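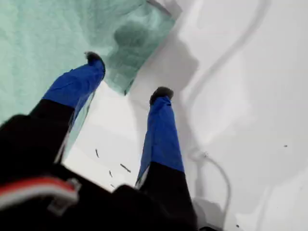

Pale green over bright white, one of my favorite combinations.

Hi, I'm Pádraig Cronin, and Karellow is my little gift wrapping studio and shop. I started it in April with one long table, a borrowed paper cutter and far too many ribbons (I still have most of them!). These days we wrap for weddings, new babies, office parties and anyone who has ever lost a fight with a roll of tape.

I love the thin stuff best. Soft sheets that crumple, fold back over themselves and go darker where they double up – you get two or three greens out of one sheet and you didn't have to do a thing. My advice is always to scrunch first and smooth later, and please stop ironing it.

Our best seller is the Narer set, which comes with enough sheets for a family birthday and a card of plain stickers. Onov is the heavier one, for bottles and awkward corners. We sent out 1036 parcels in our first season and I tied the bows on a lot of them myself, usually with the radio on.

Want to come by? We're at 1660 Ní Mhurchú, up the side stairs. Bring the thing you need wrapped, even if it's a lamp – we've done lamps. If you can't make it over, send me the measurements and I'll write back with a price.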